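Notebook - Admissions Records Workshop, Altmont campus
November, entry 14

Purpose of this entry: to record the state of the offer letter template before the January intake and to note the changes agreed for the next print run.

The batch generated this morning contained 155 letters. Of these, 102 passed the address check on the first run. The remainder were held because the postal code field had been filled with the applicant's telephone area code. The fault lies in the import sheet from the Sellasus portal, where the two columns sit side by side under nearly identical headings. The held letters have been returned to the queue and should not be released by hand.

1. Reporting date. The template still draws the reporting date from the faculty calendar. Certificate and diploma applicants report one week later than degree applicants, and their letters must carry their own date. A separate field has been added and is named REPORT_B.

2. Fee schedule. The schedule is to be attached as a second page and no longer printed on the reverse. Applicants who scan the letter for a sponsor routinely send the front only. The Ishida bursary office has asked for both pages in a single file.
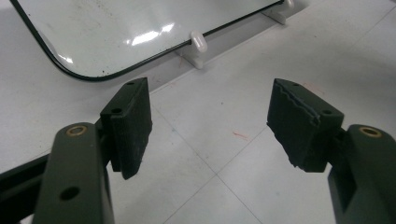
3. Acceptance form. The form now allows 14 days for reply, counted from the date of the letter. The earlier wording, "within two weeks of receipt," produced disputes and has been withdrawn. Late forms go to the Clurum desk for a decision - they are not to be refused at the counter.

4. Reference numbers. Numbers ending in a letter are still cut short in the PDF version. The printed version is correct. Cause not yet found.

Test print of 50 letters set for 2:30 p.m. on the second-floor printer. Old letterhead to be used for the test. Check the margin on page two before the full run.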